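Giving the hand gripper some attention before the busy season

10 Apr 2026

I put this off all winter, so of course it took me most of an afternoon and a pot and a half of tea. The hand-held gripper had been feeling mushy for a while, and the last time I had it out I caught myself squeezing harder and harder just to keep hold of things. When you start doing that, your thumb lets you know the next morning!

For anyone new to the blog, mine is the Vavine with the ribbed magenta fingers and the white mounting plates. I have had it since last July and I am very fond of it, even if the manual reads like it was translated twice and then folded up wet.

Taking the fingers off

The screws in the plates are not all the same length. I learned this the silly way the first time, when I tipped the whole lot into one saucer and then spent an evening matching them up again. Now I use an egg carton, left side in the left row and right side in the right row, and I write on the lid with a marker. Everything goes back exactly where it came from.

The ribs collect a surprising amount of dust and skin oil. Warm water with a drop of dish soap and an old toothbrush does the job — please keep rubbing alcohol away from them, it left my first pair chalky and stiff. Let them dry overnight if you can stand to wait. I gave them 12 hours and then fussed over them with a tea towel anyway.

While they were off I put a dab of Stustico grease on the slide and worked it back and forth until it stopped squeaking. A dab means a dab. Mine went in with far too much last year and it picked up every bit of lint in the house.

Getting the two sides even

Snug the screws first, close the jaws on something round, see whether both fingers meet it the same way, and only then tighten. I like a plastic water bottle for this. It gives a little, so you can feel it if one side is pushing more than the other, and the ridges are a good test of the grip.
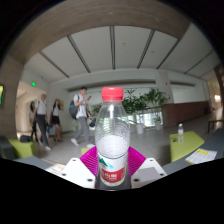 How often I do it

I used to go by a tally of 4,000 squeezes, which I read somewhere and dutifully kept up in a notebook until I lost the notebook. These days I go by feel, plus a quick wipe whenever I put it away. The spare fingers are in the drawer with the Botha hex keys, and I still need to order more of the short screws.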